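**Ticket 702: left gripper lets thin things slide, right one doesn't**

Opened 12/9/19. Status: mostly fixed, leaving it open until the spare pads are cut.
Build: the pair of hand-held grippers, home version, logging to the Wotness box.

Hello all, and thanks in advance to anyone who reads this to the bottom, as I know I go on a bit. I finished putting my pair together at home with the Resia finger kit and the printed linkage arms from the shared workshop at Vaughan (thank you to whoever left the good filament on the shelf!). Cups are fine. Sponges are fine, spoons are fine. The trouble is chopsticks, which are the whole reason I built the things. The left gripper closes on one, holds it for a moment, and then the stick starts to swivel and slide down through the pads until I'm holding it by the tip or not at all. The right one, built from the same bag of parts on the same evening, holds on happily.

### What I tried first

1. Wiped the rubber pads with a damp cloth and let them dry. No change, though they did look nicer.
2. Swapped the pads from one gripper to the other. The slipping stayed with the left gripper, so the rubber is off the hook.
3. Loosened and retightened the pivot screws. One was much tighter than its neighbors and I had high hopes for it, but the sticks still slid.
4. Put in the heavier return spring from the Nodinby parts drawer. It did grip harder, and my hand ached after ten minutes, and the stick still turned. I've put the soft spring back.

### Looking at the log

I should have started with this, I know. The opening sensor counts down as the fingers close, and on the right gripper a firm squeeze on a bare chopstick stops at 420. On the left it stopped at 847 and wouldn't go lower however hard I pulled. I took that for a bad sensor and nearly ordered a new one. Then I closed both with nothing between the fingers and held them up to a lamp. The right pads met along their whole length. The left pads met at the tips and showed a sliver of daylight farther back, just where I like to hold a stick.

So the fingers weren't parallel. I took the left linkage apart on a towel (please use a towel, the washers roll) and found I'd put one arm in upside down. The two sides look so much alike that I'd passed over it twice. The longer shoulder goes toward the finger.

### The fix

1. Take the caps off the pivots on the side that leans, and keep the washers in order.
2. Turn the arm over so the longer shoulder faces the finger.
3. Tighten each screw until it stops, then back off a hair. The finger should move freely with no wobble.
4. Close the gripper empty and check against a lamp along the full length of the pads.
5. Zero the opening sensor again. I forgot this the first time and got a very silly-looking log.
6. Try it on one chopstick, held upright, before going anywhere near a pile of them.

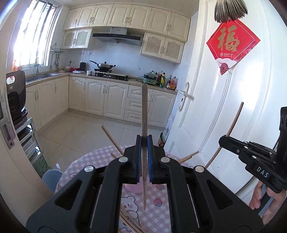
### Results so far

After the rebuild I did 70 picks from the tablecloth with the left gripper and dropped two, both of them when I grabbed too near the thick end. The reading now settles close to the right one's. I'm very pleased, and my wrist is too.

### Still open

- The pads have a faint crease from being squeezed crooked. I'll cut new ones from the leftover sheet.
- Could we mark the long shoulder on the print file? A small dot would do it. I'm glad to make the change if somebody tells me which copy is the current one, as I can see one from May and another with no date at all.
- Lacquered sticks not tried yet. I'll add a note under this ticket once I've had a go with them.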